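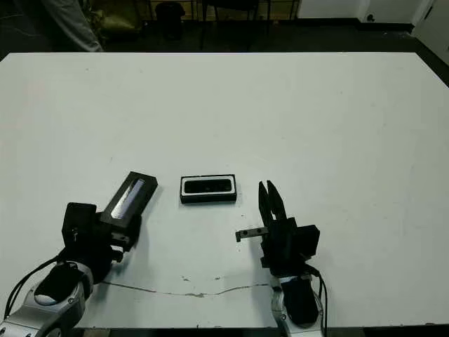 **Moving to Ollbridge in August, how do you cook for one?**

Hi all! I'm moving out on my own (first time ever, at 43) and I keep making soup for a family of six. I have $75 a week, one good pot and a tiny freezer. What do you folks do?

### Botond Kovács

Welcome to Ollbridge! Go to Robles Market after 2 for the marked-down vegetables, and halve every recipe, even the ones that look small. I grate carrots and hard cheese on a quiet evening and freeze them flat in bags, so supper takes me nearly 15 minutes, dishes included. 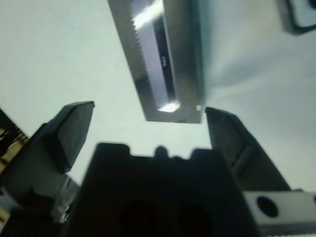

### Sang Khổng

Eggs. Rice. More eggs. And do invite a neighbor over for that soup, it's a lovely way to meet people!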